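Teaching a Pick-and-Place Task by Hand and by Remote Control
Posted by Remedios Pacheco, Nov 17, 2018

These are the steps we use at Midden to teach an arm to pick toys out of a full tray and put them somewhere else. The arm is red and black, with a button panel on the arm itself, and it works over a table with a dark green cloth.
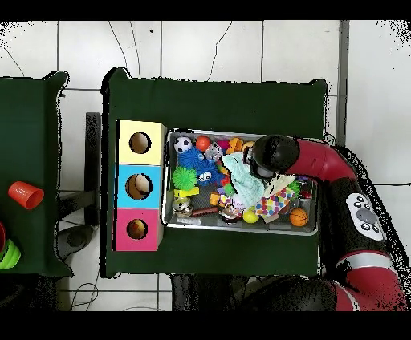

Before you start

You need an arm that can be back-driven, meaning you can push it around by hand while the motors hold up its weight. You also need a way to drive it from a distance. We use a handheld controller, but a leader arm or a 3D mouse will do. The recording software in this tutorial is Skedex. If you use something else, the menu names will be different and the order of the steps will be the same.

Set aside a full afternoon for your first session. Most of it will go to setup.

Step 1. Lay out the table

Put the tray where the gripper can reach all four corners while pointing straight down. Check this by hand before you put anything in the tray. If the elbow of the arm gets close to its limit at a far corner, move the tray and check again.

Our tray is metal with raised edges. Raised edges keep balls from rolling off the table, but they also give the fingers something to hit. Teach the height of the rim first and set it as a keep-out line in Skedex.

Use a plain cloth in one dark color. Pull it tight and clip it under the table. A loose cloth creeps toward the robot over a long session and takes the tray with it.

Step 2. Choose the objects

Mix hard and soft things. A good tray has small balls, blocks, something furry, something spiky, and at least two pieces of cloth. Crumpled cloth is the hardest thing in the tray to teach and the most useful. It hides what is under it, and it never has the same shape twice.

Leave out anything with a loose string. Leave out anything heavier than your gripper is rated for, even if it looks easy to hold.

Step 3. Record the fixed points by hand

Hand guiding is best for places that don't change. For this task there are four:

Home, with the arm clear of the tray
Above the tray, fingers down
Above the drop-off spot
Drop-off height

Press and hold the guide button, move the arm to the point, let go of the button, and wait 2 seconds before you save. The arm settles a little after you release it. If you save right away, you save the wrong height.

Hold the arm by the last solid segment, behind the gripper. Don't steer it by the fingers. They will flex, and the point you save won't match the point you wanted.

Give each point a name you will still understand in January. We had a whole set called "new1" through "new4" and had to redo all of it.

Step 4. Switch to remote control for the picks

You can guide an arm to a single ball by hand, but your own arm and shoulder will block the camera. The recording then shows a person leaning over a tray, and that's not much use for training. Use remote control for every pick.

Set the speed limit to 60 millimeters per second for new operators. It feels slow. Keep it there until the person can make a whole run without touching the rim of the tray.

Stand or sit where you can see the gripper from the side. Depth is hard to judge from directly behind the arm.

Step 5. Make one demonstration

Start recording with the arm at home. Then:

Move to the point above the tray.
Choose an object before you go down. Changing your mind halfway produces a path that wanders, and the model will learn to wander.
Turn the wrist so that the fingers close across the narrow side of the object.
Lower until the fingers are past the widest part.
Close, and pause for one second.
Lift straight up to the height of the saved point.
Move to drop-off, lower, open, and go home.

Stop recording and mark the run good or bad at once. Don't leave this until the end of the day.

Step 6. Handle the cloth

For cloth, close the fingers on a raised fold near the middle. A corner looks like the better choice, but the rest of the cloth drags across the tray on the way up and pulls other objects with it.

If a toy comes up inside the cloth, put both down together and mark the run bad. Senyo Appiah, who trained most of our operators, keeps these runs in a separate folder. They are handy for testing a two-object detector later.

Step 7. Change things between runs

Stir the tray every ten runs. Turn the tray end for end at least once per session. If you only take the easy objects off the top, the later runs will all be of the same awkward leftovers, so put everything back often.

Switch operators too. People have habits. One of ours always came in from the left, and the first model we trained did the same, even when there was a ball in the way.

How many runs

We got a usable first model from 200 good runs with hard objects only. Adding cloth took a lot more. The full set we train on now has 3,075 runs.

Common problems

The arm drifts when you let go after hand guiding. The payload setting is wrong. Enter the weight of the gripper, fingers included, and try again.

The fingers close on air. The saved height above the tray is off, or the table has moved. Redo the second fixed point before you blame the operator.

Video and joint data don't line up. Restart the Skedex clock sync and throw out the runs since the last good one. Don't try to shift them by eye.

The arm stops with a force warning near the edge of the tray. A finger is touching the rim. Back off straight up — never sideways — and clear the warning.

Files

Export the good runs only, one folder per session, with the operator's initials and the tray direction in the notes field. The export settings are the same as in the Babalola drawer tutorial, apart from the frame rate, which should match your camera.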